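The Long Division Smell

My classroom smells like pencil shavings and oranges from the second week of February until spring break, and that is how I know we are doing long division.

I've taught fifth grade math at Farncombe for 13 years. Every one of those years I have told myself that this will be the winter I get everybody through remainders before the Masson workbook runs out of pages, and every one of those years the workbook wins. It is a very patient workbook. It has a cartoon otter on the cover holding a protractor, a tool the book never mentions again.

This year I decided to skip the otter for a week and have the kids write their own problems. My one rule was that the numbers had to come from somewhere real. I pictured bus schedules, maybe a recipe. What I got was a stack of problems about hamsters.

One kid had 1000 hamsters going to 125 birthday parties, and how many hamsters does each party get? Eight, and a lot of unhappy parents. When I asked about the "somewhere real" part she said hamsters were real. I let it go. She'd picked two numbers that divide evenly, on purpose, and she'd had to work backward to find them, so she did more math avoiding the remainder than she would have done writing it down.

That got me thinking about remainders in general. We teach kids to write a little R and a number next to it, like a footnote, and then we move on as if the leftover thing has been dealt with. It hasn't. It's sitting there. If you have 13 muffins and four people, somebody has to make a decision about that last muffin, and "R1" is no help at all at the breakfast table.

So on Friday we did a whole period on what to do with the leftovers. Cut it up? Round up and get another bus? Throw it out and deny everything? I put the headings on the board and the class sorted their problems under them. There was shouting. The argument over whether you can have half a hamster took up most of the time I'd set aside for partner work, and I had to rule on it (you can't, and please stop drawing it).

The Clalier test is coming up, and it will ask them to "interpret the remainder" exactly 2 times. I counted on the practice version. The rest is straight computation in tiny boxes, with the boxes lined up so that anyone whose sevens run wide is in trouble by the third row. I have a lot of wide sevens this year. I've been handing out graph paper, one digit per square, and it helps more than anything I've ever said out loud.

I also tried the Endo tiles that came in the supply order. They're fine. They stack well, which the kids found out right away, and we now have a tower record to defend as well as a unit to finish.

Next up is decimals, where the remainder finally gets a proper home and half the class decides I've been hiding this from them since the fall. I have the muffin problem ready. I've also banned hamsters, so I expect guinea pigs by Monday.

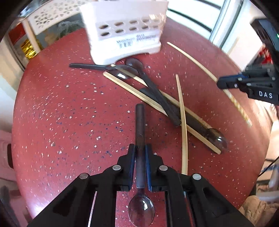

Clear spoon, black handle, speckled red table.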